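Why I want our robotics club to skip the big game this year

I help out with the after-school robotics club at Nadville, and I've been grumbling about competitions to anyone who'll stand still long enough. Khanyisile Radebe, who runs the club and has put up with most of the grumbling, finally told me to write it down and leave her alone. So this is me writing it down.

Every year we enter the Moodley Cup. The kids get a rulebook in the fall, they build a thing on wheels that pushes other things into a goal, and in the spring we drive for hours to a gym full of noise. I like the gym! I like the team shirts and the terrible nachos. But last year we spent 70 hours on the robot and a good chunk of that went to arguing about the rulebook, and when the season was over I asked a few of the kids what they'd learned. One of them said "how to read page 12." She was a little bit joking.

This year a handful of students asked if they could do something else on the side, and what they picked was socks. Two arms, one table, a wooden tray full of little compartments, and a pile of socks that have to end up rolled and put away. They named the project Cilix (I've asked what it means and I get a different answer each time). I thought it was a cute idea that would keep them busy for a couple of weeks. It has eaten the whole semester and I've completely changed my mind about it.
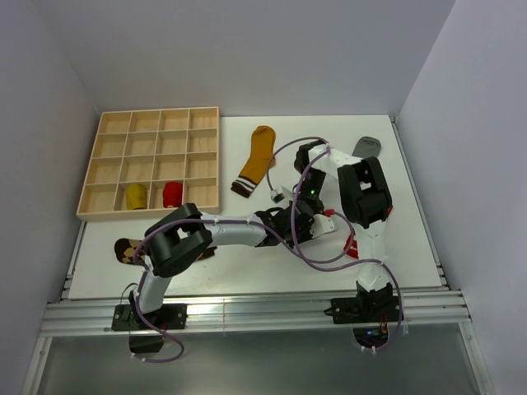 A sock is a horrible object if you're a robot. A block is the same block every time you pick it up. A sock has a heel that sticks out one way, a toe that flops the other, and stripes at the top that look like something important and aren't. The kids found that out fast, and they found it out by themselves, with no rulebook to tell them which part of the problem counted for points. They had to decide what "done" even meant. Is a rolled sock done if it's a bit loose? Does it matter which compartment it goes in? They argued about that for most of an afternoon, and it was a much better argument than the ones about page 12.

I know what the parents will say, because two of them have already said it to me in the parking lot. Competitions look good on applications. Fair enough, they do. A trophy is easy to explain and a sock isn't. But I've sat through a few of those practice interviews we do in June, and the kids who've only done the Cup tend to tell you what place they came in. Then they run out of things to say. Ask one of the Cilix kids about their project and you'd better have a chair, because you're going to hear about cables and grip pads and the difference between argyle and plain until it's time to lock up.

And the part I really didn't expect is how much they look at things now. With the Cup robot you mostly watch it from across the field and yell. With this one they go back through the views from down at the gripper, again and again, trying to work out what the fingers were doing at some particular moment - and half the time it's a smear, and they sit there guessing, and then they go back and try to get a better look.
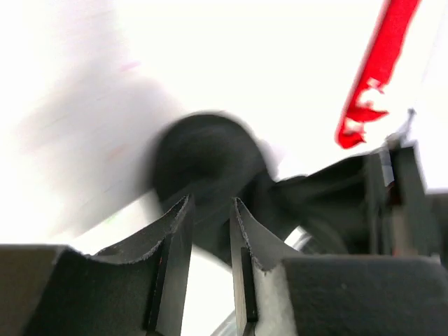

That patience is what I want more of. I don't think you can get it with a countdown clock on the wall. When there's a match coming up, you fix whatever is broken with tape and you pray. I've done it, I'm good at it, and I wouldn't call it teaching.

Now, there are real problems with my plan. Fewer kids can crowd around a table than can join a competition team, and the shy ones end up at the back if you're not careful. We have 19 in the club and only so much room. It's also slow. A seventh grader who signed up for crashing robots into each other may not be thrilled to spend a month on hosiery, and I get that. Khanyisile thinks we'd lose a few of them, and she's been right about this stuff before. There's money too: the Cup entry is $210, and she'd like me to say out loud that we would spend every cent of it on parts and a better lamp. Yes. We would.

So what I'm asking for is one year. Skip the Cup, split the club into small groups, and let each one pick a boring chore from somebody's house. Sorting cutlery, folding washcloths, whatever they can stand to look at for months. The group over at Akik does one open evening where families come and ask questions, and I'd happily steal that. If the kids hate it we go back to the gym next spring, and I'll buy the first round of nachos.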